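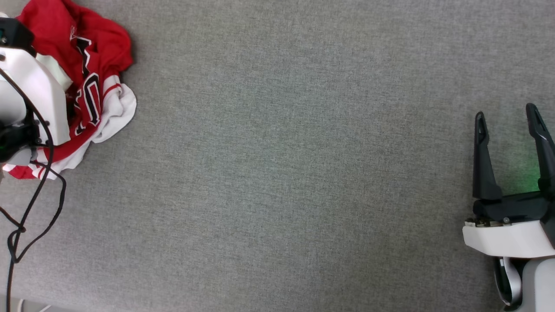
Sunday, 6 pm, the folding bench

Notes from today, mostly for me, but Collerby day shift should read the middle part before anyone starts up the arms.

I came in on a Sunday because it's the only time the returns room is quiet enough to hear the motors. Jerseys all afternoon. We're at 3,224 folds logged on this bench since we set it up in January, and I'd say jerseys are still the thing that makes me want to go home early. Towels, fine. Pillowcases, fine (boring, even!). Then somebody sends back a team shirt, and it's slippery where it's plain and stiff where it's printed, and the whole thing bunches up any way it likes.

What I did first: dropped each shirt in a heap on the left side and let the left arm go find a hem. The old routine had both arms going in together and they kept getting in each other's way over the pile, so now the right one waits open, low and off to the side, until the left has something worth handing over. Slower on paper. It felt a lot calmer to stand next to, and I didn't have my hand hovering over the stop button the whole time.

Things that went wrong, in no order:

Grabbed the lettering instead of the hem. Big stiff letters make a ridge when the fabric folds over, and to the software a ridge looks like an edge. Did this over and over on the red and white ones. I tried turning the shirts inside out before dropping them and the grabs got better right away, but then a person has to turn them inside out, and after that a person has to turn them back, so what have we saved? Leaving this as a question for the Kapoor people when they call.

Double grabs. Left gripper picks up two layers and the shirt comes up as a lump. I dropped the closing force 2 notches and that helped with the thin ones. Put it back up for sweatshirts or they slide right out.

Cables. The loops lying by the left arm need to be tied up before we do anything faster. I keep nudging them out of the way with my elbow. Clips are on the Gratero order, or I thought they were, I need to check that I didn't put them on the other list.

Sleeves. Long sleeves still end up underneath. No fix today.

OK, the middle part, for day shift. The restart order changed. Wake the right arm first, wait until it has parked, then wake the left. If you do it the old way the left arm goes looking for its partner and sits there until it times out, and you'll think it's broken. It isn't! Also please stop smoothing the shirts before you drop them. I know it feels rude to just throw a heap down, and I know all of you fold better than this thing does, but it has to learn from heaps. If we hand it neat ones it'll only ever be good at neat ones, and neat ones don't come out of a returns bag.

Speaking of that. I had a long talk at break last week with two of the women who've been on returns longest and I promised I'd write it down someplace, so I'm putting it here where the next person will trip over it. Their points, as best I remember:

They don't miss folding. Wrists, shoulders, standing on the same square of floor. Fine, take it.

What they do miss is checking. When you fold a shirt by hand you notice the pulled thread, the makeup on the collar, the smell (yes, the smell). You don't decide to check, your hands are just already there. With the bench doing the folding, checking turned into its own step with its own timer, and the timer is too short. Six seconds a garment. Whoever picked that number has never tried to find a snag on a black shirt. I've asked for more and I'm going to keep asking, and if I have to I'll bring a black shirt with a snag in it to the meeting and hand it around with a stopwatch.

They also said the room got less chatty. Used to be you folded across from someone and talked. Now one person minds the bench and the other is over at the intake table with her back turned. I hadn't thought about that one at all when I drew the layout and I felt kind of bad. We could swing the intake table around so it faces the bench. It'd cost us a bit of the cart lane. I measured it tonight and a cart still gets through if you're not in a hurry.

And the last thing was pay, which isn't mine to fix, but here it is in writing: minding the bench is a skill, clearing a jam properly is a skill, and the job sheet still says "folder." I passed it up the line. Haven't heard back.

Back to the arms. I ran the Clurnex vision update on a few shirts at the end and I'm not sold yet. It's better at seeing where cloth stops and the gray carpet starts, especially with white fabric. Red it was already good at. But it takes longer to make up its mind, and more than once it just sat there with the shirt up in the air like it forgot why it came into the room. I rolled it back before shutting down so Monday people get the version they know. Update is saved on the bench computer, please don't load it without me.

The carpet itself needs the lint roller. Little red fibers all over the place after a day of this. I did the middle and ran out of sheets.

To do:
clips for the cables, see above
ask Kapoor about telling print from hem
try the right arm parked a little higher, it's slow coming over for the handoff
new job sheet wording, write a draft myself if no one else will
more lint sheets
move the intake table, get someone to help, it's heavier than it looks

Left the box of jerseys under the bench. They're mixed up on purpose, leave them that way.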